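June
Noemí Magaña

Color in Interior Spaces – Notes for Session 9

Wall color changes how large a room seems and how long people want to stay in it. Most of what we cover today deals with three properties: hue, value and chroma. Hue is the family a color belongs to. Value is how light or dark it is. Chroma is how strong it is. Clients nearly always talk about hue, but value does most of the work. A pale green and a pale blue will behave more alike in a room than a pale green and a dark one.

Warm, dark colors tend to bring walls closer. When the ceiling matches the walls, the corners lose some of their contrast and the room reads as one enclosure. Deep red is the usual test case. Texture makes it darker still, as small raised areas cast their own shadows. 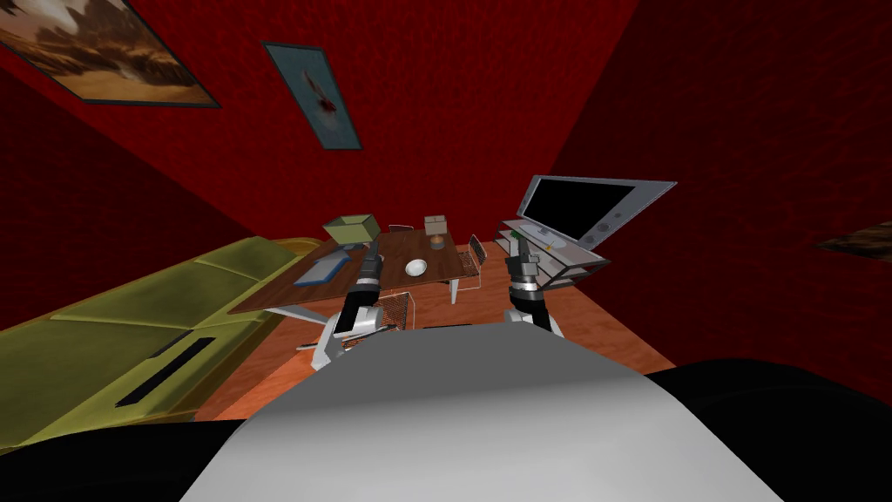 Light source and color

A paint chip chosen under store lighting can look wrong at home. Lamps rated at 3000 K push reds and yellows forward and dull the blues. North daylight does the opposite. Look at a large sample in the morning and again after dark before you order – two coats, on a board you can move from wall to wall.

Light reflectance value (LRV) runs from 0 to 100. A white at 86 sends most light back into the room. A deep red may be under 10, so plan for more lamps.

Reading for Saturday: Lenz, chapter on enclosure. Bring your sample boards. Marisol Bermúdez has the spare chip fans if yours is missing pages.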